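White tables, and whether I was wrong about them

I have never trusted a white table. My mother had one for a single summer and it spent most of that time under a cloth, so you may take it that I came to this with my mind made up.

The old pine thing went in April. It had a wobble in one leg that four folded beer mats could no longer fix, and I was tired of it. Everybody I asked said get a white one, it makes the room look bigger. I don't believe a table has ever made a room look bigger. A room is the size it is. But the Flomholm was down to £119 at the big place in Drusdale, the oak one I wanted was a good deal more, and so I went home with a flat box and a bag of bolts.

The box said 40 minutes to put together. I make no comment except that I had time for two pots of tea and a phone call.

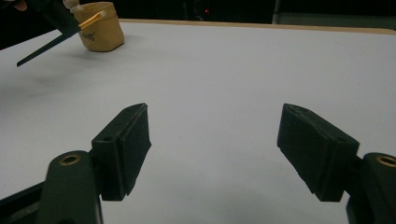

The top, with the wooden edge along the far side.

I'll admit the finish is better than I was expecting. It's matt, so you don't get the ceiling light glaring back at you while you eat, and it's smooth without feeling slippery. The wooden edge is the bit I like most. It's a thin pale strip and it stops the whole thing looking like something from a dentist's.

What I don't accept is the claim on the leaflet that it "resists everyday marks". Which marks? Whose every day? I've given it tea, and tea comes off if you're quick. I left beetroot on it for 10 minutes, as a test, and there was a pink ghost that took some shifting. I haven't dared try turmeric. A friend swears by Plusard cleaning paste for this sort of thing and has given me half a tub, which I shall believe in when I see it work. So far it mostly smells of lemons.

Then there's the matter of keeping it clear. The magazines always show a white table with one nice thing on it and no post.
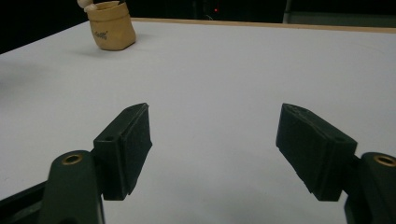 I tried living like that for a week. One small paper bag with its top rolled down, over to one side, and the rest left bare. It does look calm, I'll give it that, and a paper bag costs a lot less than the ceramic bowls they want to sell you. It also weighs next to nothing, so moving it at mealtimes is no bother. But a bare white surface shows every crumb, and I found myself wiping it at half past six in the morning before I'd even put the kettle on. The pine never asked that of me.

The shop on the corner, Weerasinghe, has a counter much the same colour that has taken years of tins and elbows and still looks decent. I asked what they clean it with. Washing-up liquid and a cloth, apparently, so the lemon paste may be going back.

For now the table stays. I've kept the receipt in the drawer with the spare bolts — there were two left over, and I would quite like to know where they were meant to go.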